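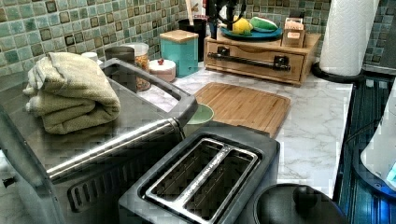

Guest Services: Shared Kitchens

Home | Apartments | Reservations | Resident Information | Contact

Print this page | E-mail this page

Countertop Appliances and Work Surfaces: Frequently Asked Questions

The following answers apply to all furnished apartments and shared kitchens at Olden House and Terura Court. They supplement the House Rules provided at check-in. Where the two differ, the House Rules apply.

Which appliances are provided on the counter?

Each kitchen is furnished with a toaster oven and a two-slice toaster. A bamboo cutting board and a basic set of canisters are also supplied. Electric kettles are available on request from the front desk at Olden House and are already in place at Terura Court.

May I store items on top of the toaster oven?

Folded towels and other light items may be kept on top of the toaster oven when it is not in use. The top must be cleared completely before the oven is switched on and must remain clear until the metal has cooled. This applies to towels, paper, plastic containers and bread bags. Residents who would like more storage may ask for an over-door towel rail, which is installed without charge.

How much space must be left around an appliance in use?

Leave at least 5 inches on each side of the toaster oven and do not cover the vents. The two-slice toaster should be drawn forward from the wall and kept away from canisters, cloths and the cutting board while it is operating.

May I use the toaster and the toaster oven at the same time?

At Terura Court, yes. At Olden House the counter outlets share a single circuit in the older apartments, and the two appliances should be used one after the other. If the power to the counter is lost, please call the front desk. Residents should not open the electrical panel.

How should the toaster be cleaned?

Unplug the toaster and allow it to cool. Slide out the crumb tray, empty it into the trash and wipe it with a dry cloth. Do not insert knives, forks or other utensils into the slots, even when the toaster is unplugged. If bread is caught and cannot be shaken free, bring the toaster to the front desk for an exchange.

How should the toaster oven be cleaned?

Wipe the stainless steel with a soft cloth and mild dish soap, following the direction of the grain. Steel wool and scouring powder will scratch the finish. The rack may be washed in the sink. The door should be opened by its handle only, and nothing should be hung from the handle while the oven is on.

What care does the cutting board require?

The bamboo board should be washed by hand and stood on edge to dry. It must not be soaked or placed in the dishwasher. The groove around the perimeter collects juices and should be scrubbed with a brush after each use. Boards are oiled by housekeeping every 3 months – residents staying longer may request a replacement at any time.

Raw meat and fish should be prepared on the separate plastic board kept under the sink.

Can hot pans be placed directly on the counter?

No. Please use the trivets in the top drawer. The marble-patterned surface can be marked by heat, and damage of this kind is not treated as ordinary wear. Coffee, wine and turmeric should be wiped up promptly.

What may be used on the tile backsplash?

Warm water and dish soap are sufficient for the mosaic tile. Products containing bleach or vinegar should not be used, as they weaken the grout. Adhesive hooks are not permitted on the tile. If grout is loose or missing, please report it using the maintenance form.

May I bring my own appliances?

Small appliances rated at 900 watts or less may be used in the kitchen once they have been inspected. Inspections are carried out by Muthoni Kashindye at the Olden House workshop. Hot plates and deep fryers are not permitted in either building.

What happens to food left in the canisters?

Contents are discarded at checkout, and the canisters are washed before the next arrival. Unopened dry goods may be left on the shelf in the Hamada Lounge for other residents.

Is there a charge for damaged items?

There is no charge for ordinary wear. A cutting board that has split through soaking or machine washing is charged at 34 dollars. Appliances are charged at replacement cost, and an itemized notice is sent before any amount is taken from the deposit. Questions about a notice should be addressed in writing to Tassanee Thaweesak, Resident Accounts.

Whom should I contact about a fault?

Switch the appliance off at once and unplug it if it is safe to do so. Faults may be reported to the front desk at any hour. Exchanges are normally made the same day – in December, when the workshop keeps shorter hours, please allow until the following day.

Page reviewed 2021-06-19

Related Pages
Laundry Room: Frequently Asked Questions
Trash, Recycling and Compost
Requesting Extra Linens and Towels
Maintenance Request Form
Checkout Checklist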